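**Do release notes tell you what changed? Report on the Brirow update logs**

Submitted 12 May 2024

Vendors say their release notes are complete. We doubted it, so we took one product, the Brirow license server, and compared its published notes with what we could find in the installed files.

## What we did

We installed two consecutive maintenance releases on the same lab machine and ran a file comparison after each one. Then we read the notes line by line and tried to match every entry to a changed file. The full comparison listed 2,537 files, of which 524 differed between the two releases. The notes had 39 entries.

## Findings

A low number of entries proves nothing by itself. One fix can touch dozens of files, and a rebuilt library differs even when its source didn't change. So we threw out anything where only the build stamp had moved. Even then, we could not tie nearly half of the remaining changes to any entry.

Two entries worried us more. "Improved stability" and "various enhancements" can't be tested, and we don't think they should count as documentation. One default setting (the idle timeout) changed in March with no mention at all. Anyone who relied on the old value would have had to find that out alone.

We ran the same check on Sellport, a smaller reporting tool. Its notes were shorter but each line named a module, and matching took one afternoon.
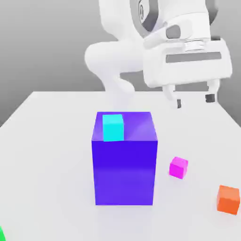 ## Limits

Two products is a thin sample. We had no source code, so "matched" means that both of us agreed on it - a weak test, and we disagreed often. We also skipped the database scripts, which may explain some of the gap.

## Next steps

- Repeat the comparison on Tellisetti, if the trial license is extended
- Write down the matching rules before starting, not halfway through
- Ask the vendor about the timeout change (first email unanswered)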